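Brarcombe Simulation Set: Data Card and Equipment Planning Note

Scope
The set holds 424 simulated episodes of tabletop pick-up tasks, prepared to inform the purchase of a two-arm station at the Bronley site. Each layout includes a marker pen, a turquoise cabinet and a wooden box. Rendered images are supplied for planning only.
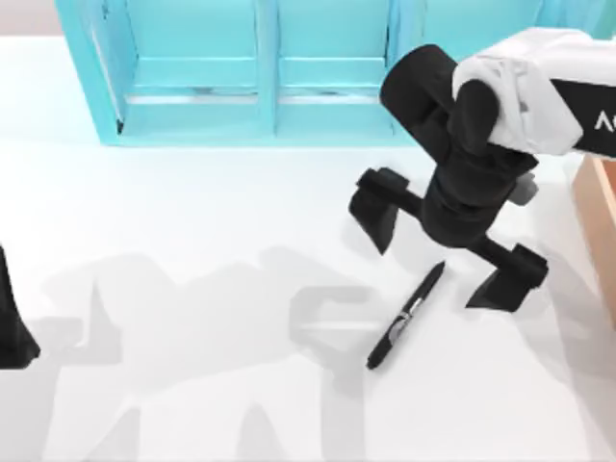

Sarmīte Vasiliauskas has asked that spare gripper fingers be budgeted from the start and that the second arm not be deferred to a later year, as mounting both at once requires a single installation visit.

Budget assumptions
Arms: 2
Spare finger sets: 8
Quotations are to be obtained from Brurar and Bognár. Delivery and training shall be priced separately.

Contact
Questions on purchasing should be sent to Howard Dunmore before the February review.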